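About Handside Motorcycle Training

Handside is a motorcycle and scooter training school based in Mulcahy. The school provides learner instruction, provisional licence preparation and further training for riders who already hold a full licence. It is privately owned and operates from its own off-road range, with on-road sessions conducted in the streets and rural roads nearby.

Our history

The school was established by two riding instructors who had taught for other providers and wished to run smaller classes. In its first year it trained 70 learners, using a leased car park and a small number of second-hand 125cc machines. The move to the present site came later, when the former freight yard on Kevesis Road became available. The yard was resurfaced, fenced and marked out over one winter, and the first class on the new range was held in June.

In the last training year the school issued 339 course completions across all levels. A little under half were for learners with no previous riding experience.

Our courses

The Learner Course is held over two days and covers machine controls, slow riding, braking, cornering and observation. Helmets, gloves and jackets are supplied for learners who do not have their own. Enclosed boots that cover the ankle must be brought by the student.

The Provisional Course is for riders who have held a learner permit for the required period. It includes a supervised road ride of 80 kilometres, with stops for discussion and feedback from the instructor.

The Returning Rider Course is intended for licence holders who have not ridden for some years. Students may use a school motorcycle or their own, provided that it is registered and in a roadworthy condition. Machines are checked before the first session, and a student whose motorcycle does not pass the check will be offered a school machine for the day.

Scooter instruction is available on automatic machines. Students should note that licence conditions may apply to those who complete their assessment on an automatic.

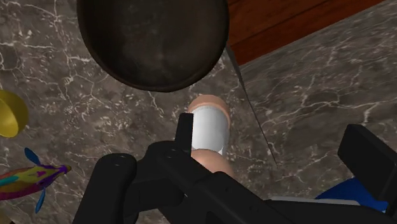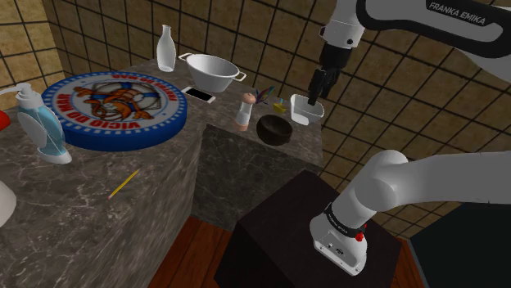
Our fleet

Handside maintains a fleet of learner-approved motorcycles and scooters with a choice of seat heights. Two lowered machines are kept for shorter riders and should be requested at the time of booking. Each motorcycle is serviced in our own workshop, where tyres, brake pads, chains and control cables are inspected on a fixed schedule. Levers and indicators are replaced as needed, which on a training fleet is often.

Machines are retired from the fleet when they reach the end of their useful training life and are offered for sale in the first instance to current and former students. A full service record is provided with every sale.

Our range

The range has 2,000 square metres of sealed surface, including a braking lane, a figure-eight area and a marked intersection. A covered shelter and a classroom adjoin the riding area. Training proceeds in rain unless the chief instructor considers the surface unsafe, in which case students are transferred to the next available course at no charge.

Our instructors

All instructors hold a current full motorcycle licence and the required instructor accreditation. New instructors assist with classes before taking a group of their own, and every instructor is observed on the range once a year by a senior colleague. Class sizes are limited so that each student receives individual attention.

Drullex Riding Program

The Drullex program is our advanced training stream for experienced riders. It is offered as a series of half-day sessions on hazard perception, emergency braking, riding with a passenger and group riding. Sessions may be taken separately and in any order. Employers whose staff ride for work may arrange private sessions through the school office.

Enquiries and bookings

Bookings may be made by telephone, through the online form or in person at the school office. A deposit is payable at the time of booking. Changes to a booking should be made at least three working days before the course begins.

Page last reviewed 20/10/2025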